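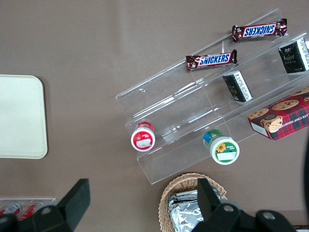

January, 8:40 am

Shelf life work, oat bar, Plindance recipe. Restarted the water activity readings after the meter was recalibrated. The salt standards came in where they should, so the old numbers from before the break are probably fine, but I am repeating the first set anyway.

Batch 9 made yesterday at 115 C syrup temperature, same as batch 8. Glucose syrup is from the new drum (Dostgate). It pours thinner than the last one. Lot sheet says the solids are the same. Will check with the refractometer before using any more.

Slab weight 1586 g after pressing. Cut into bars, ends thrown out. Half wrapped in the plain film, half in the metallized film. All of them are in the warm cabinet, bottom rack. Please leave the door shut, it takes most of an hour to come back to temperature.

Texture: 200 g load on the bend test, plain film bars from batch 8 already sagging in the middle. Metallized ones still snap. Chocolate on both has a gray haze near the corners. Looks like fat bloom to me, though the cabinet did run hot over the break and that could be all it is.

Prestutcombe want an answer on film before they order. Told them not yet.

To do:
Refractometer on new drum
Pull two bars of each film for water activity
Find out who has the small balance
Order more sample cups, we are on the last sleeve

2:15 pm. Refractometer done. New drum reads low. Batch 9 stays in but mark it on the chart.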